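Folding on the bed — does it save your back or not?

sorcha_g
My sister swears by folding on the bed. I say it's too low and everything slides.

Kha Hứa
Bamboo mat on top. Ours is firm enough for shirts.

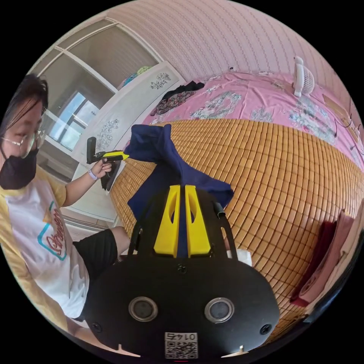
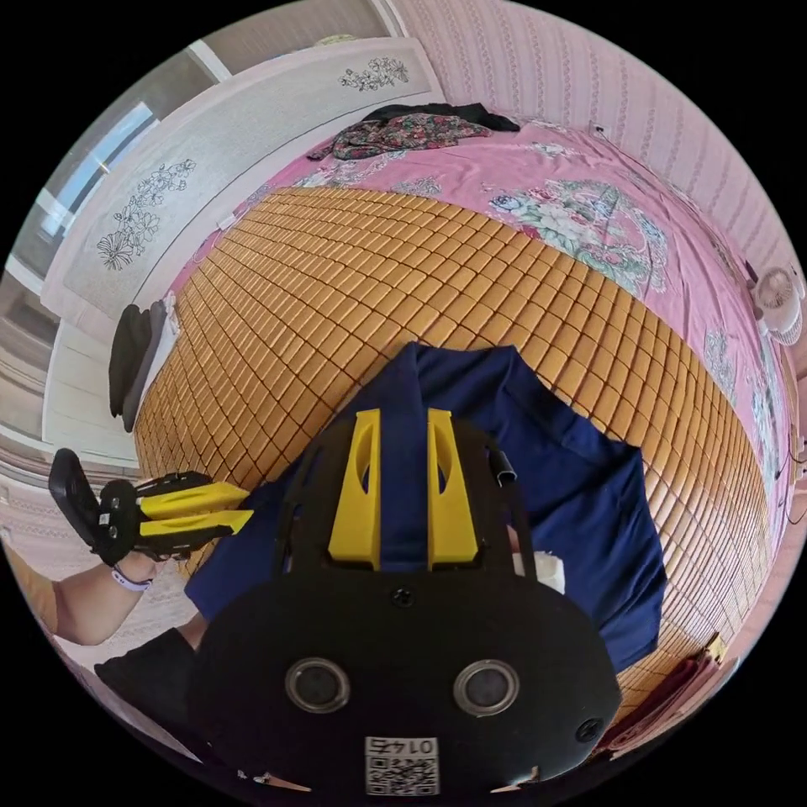

Navy cloth, both times. Mat shows best in the second.

sorcha_g
Looks crumpled to me. Not sold.

Tín Mạc
Nor me. I paid 60 for a mat from Camari and still fold on the table.

Kha Hứa
Your table's covered in post, Tín. Sit on the edge and do the collar first.

sorcha_g
Collar first? No chance — sleeves, then collar.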